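How I Finally Sorted Out My Charger and Cord Mess

14 comments | 52 shares

I put this off for most of a year. Every plug, cube and mystery cord in our apartment lived in one deep kitchen drawer, and every time somebody needed to charge something we'd all stand there yanking on knots. Then one Sunday I dumped the whole thing out, and I've been weirdly proud of that drawer ever since (I open it for guests, I'm sorry, I can't help it).

You don't need to buy much. I used a roll of masking tape, a marker, a shoebox and a set of little drawer trays from Womari that I already had in the closet. Give yourself an afternoon if your drawer looks anything like mine did.

Step 1. Get everything out on a flat, light-colored surface

Go around the house first. Check nightstands, backpacks, the glove compartment, that basket by the door. Bring it all to one clear table and spread things out so nothing is sitting on top of anything else. A white table is great for this, black plugs and little adapters really show up on it. Don't sort yet! Just spread.

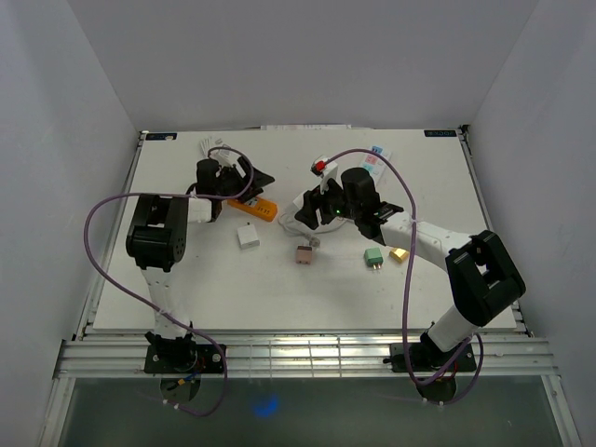
Step 2. Make your piles

I do four piles: things that plug into the wall, cords, power strips and socket blocks, and "no idea." The no idea pile will be big at first and that's fine. Wind each cord in a loose loop as you go, about as wide as your hand, and put a bit of masking tape around it. Please don't wrap them tight around the charger. I did that for years and wrecked two good cords right where they bend.

Step 3. Look every piece over

Pick things up one at a time. You're looking for cracked housings, bent prongs, scorch marks, anything that rattles, and cords with the insulation splitting. Anything like that goes in a bag for the electronics recycling drop-off, not the trash and not back in the drawer "just in case." My friend Tarık Tatlı talked me out of keeping a cord I'd fixed with electrical tape, and he was right, it was awful.

Then read the tiny print on the chargers, if there is any. Flashlight on your phone, squint, write the output on tape and stick it on. Mine says things like "1000 mA" on the old slow ones, and those I only keep for the bike light and the toothbrush.

Step 4. Pair up what's left

Now match plugs to the stuff you own. A USB socket block can replace a handful of single cubes, so before you keep nine of them, see what the block can take over. I keep one small plug-in charger next to ours for travel and let the block handle the rest at home. A pink one like this is easy to spot at the bottom of a bag, and the orange panel marked "4USB SOCKET" pretty much labels itself.
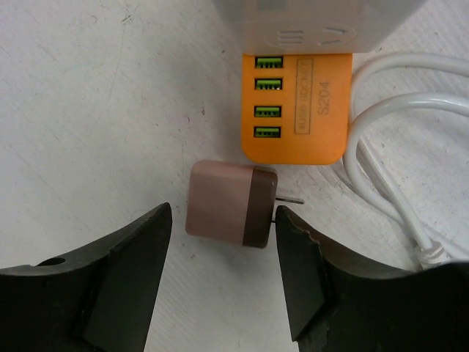 Can I plug one socket block into another if I run out of outlets?

Please don't. Chaining them can overload the first one, and it's a fire risk. Plug each block straight into the wall, and if you're still short on outlets, move something to another room or ask an electrician about adding one.

Step 5. Put it away so it stays put

Wall chargers go in the front tray, cords in the middle, socket blocks at the back. The shoebox is for the no idea pile. I wrote February on the lid, and whatever is still in there when February comes around again gets recycled.

Share this (52) | 14 comments
Contact | © Renmont Home Notes | Back to top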